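Learning to Let Go of the Paper

By Cyprian Zawadzka
Jan 21, 2023

14 comments

My mother-in-law kept every letter she ever got, and when we moved her out of the house in Parkthorpe last August those letters came to live with us. I said yes to this before I had seen the boxes. My wife had seen them plenty of times, growing up, and I notice now that she went very quiet while I was being so generous.

They sat in the hall until after Thanksgiving. We got used to turning sideways to reach the coat closet, and the dog learned to nap on the lowest stack (he's a big dog, so a few of the envelopes have a certain curve to them). Then the holidays came and went and I told myself that January was the month for it, cold and dull with nothing on TV, and I made a big pot of coffee and opened the first lid.

I had planned to be quick. I'd read an article that said you should touch each piece of paper one time and decide. Well! The very first thing I picked up was a letter from Miyuki Sugawara, who roomed with my mother-in-law in nursing school, and it was nine pages long and mostly about a bad haircut, and I read every word and then read parts of it out loud to my wife through the bathroom door. That was the whole first evening.

By the second week I'd calmed down some and had a sort of system going. Letters from family went in one place, letters from friends in another, and anything I couldn't figure out had to wait until my wife got home from work and could tell me who on earth "Pidge" was. Bright colors help me more than labels do, I've found, and a bare table helps more than either.
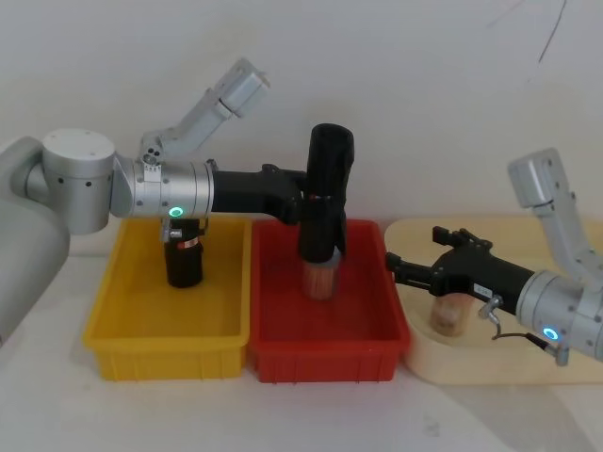 What I kept and what I didn't

Family letters were easy. All of them stay, even the dull ones, even the one from Uncle Ezekiel Fitzsimmons that is only a list of what he paid for gutters.

Christmas cards were harder. There were 474 of them, and I know that because my wife bet me a dinner it would be fewer than 400 and I am not a man who walks away from a dinner. We kept the ones with a real note inside and let go of the ones with just a name. I felt bad about it for a day and then I felt fine.

The friends' letters I'm still working through. My plan is to mail some of them back to the people who wrote them, or to their kids. I sent one bundle to Miyuki already, and she called us up, laughing so hard at the haircut letter that she had to put the phone down and come back. She wants to drive over in the spring and sit with my mother-in-law and read the rest together, and I've promised to make my lemon cake.

If you've done something like this for a parent I'd love to hear how you handled the photos, which are next. They're in the basement. I haven't lifted those lids yet.

Share this post: 80 shares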